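Hernton Workshop Notebook
4 Jan 2025
Entry by A. Morelli

Paper conservation, Sarno ledger of 1781. Humidification of the second gathering was continued under the procedure adopted in September. K. Mersha reports that the iron gall ink on the opening leaves remains stable. Blotters are to be changed every 20 minutes.

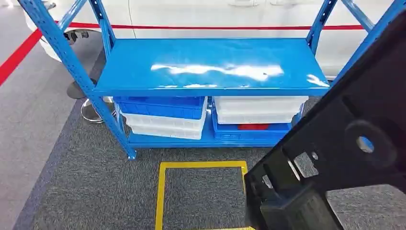
Blue metal shelving unit with plastic crates.

Wheat starch paste was prepared at the usual dilution and strained twice. The Slanina tissue proved too heavy for the gutter repairs; the lighter Tanum sheet is to be used instead. Sewing is deferred until the spine folds have been guarded.

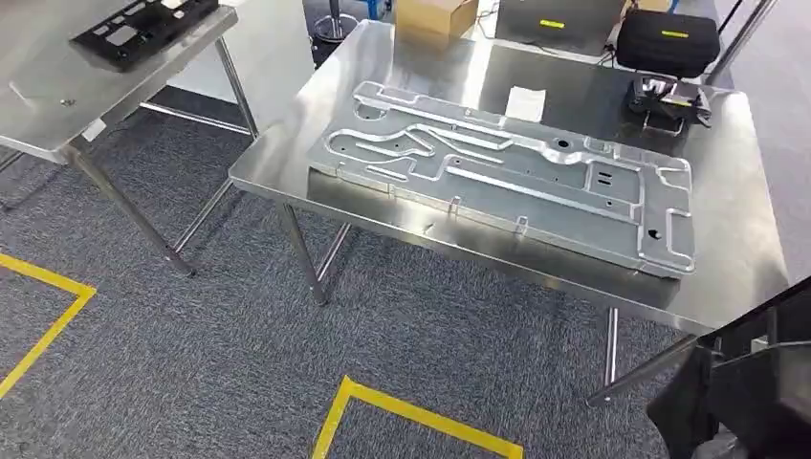
Stamped aluminum plate on the steel work table.

Outstanding: pH readings for the endpapers. K.M. to enter.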